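Calibrer un écran pour la retouche : mes réglages de décembre

Je repousse ce billet depuis l'été. La dalle Oshima du bureau a dérivé vers le vert et les tirages reviennent plus froids que ce que j'affiche. J'ai donc tout repris, sonde comprise.

Préchauffage d'abord : 40 minutes écran allumé, veille désactivée, économiseur coupé. Le rétroéclairage de ce modèle n'est pas stable avant, et une mesure prise à froid fausse le point blanc. Volets fermés, lampe de bureau éteinte.

Cible retenue : luminance de 90 cd/m², gamma 2,2, point blanc D65. Beaucoup de guides recommandent une valeur plus élevée. Dans une pièce sombre, cela conduit à sous-exposer systématiquement les fichiers, puis à recevoir des tirages bouchés dans les ombres. J'ai fait l'erreur pendant deux ans.

Le logiciel Hekia propose trois tailles de mire. J'ai choisi la plus longue, 1 792 patchs. La mire courte laisse une dominante magenta dans les gris foncés, visible sur un dégradé plein écran. La mesure complète se lance en fin de soirée et se termine sans surveillance, à condition que la sonde soit bien à plat : incliner la dalle légèrement vers l'arrière suffit.

Côté profil, j'ai pris une table plutôt qu'une matrice. Le fichier est plus lourd et deux de mes logiciels le gèrent mal (Rurkden, entre autres, l'ignore au démarrage et il faut le recharger à la main).

Pour la vérification, je compare toujours les mêmes fichiers : un portrait, une charte de gris, une image avec un grand aplat noir et des teintes pastel.
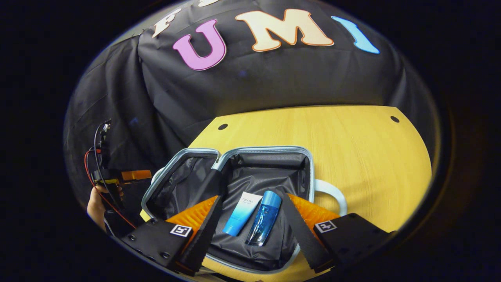 Fond noir, lettres pastel et table jaune.

Reste la question du papier. Le profil fourni par Olgate pour le mat est trop optimiste dans les bleus clairs, je vais demander une charte imprimée et refaire la mesure au spectro. Prochain contrôle de l'écran en février, avec la même mire.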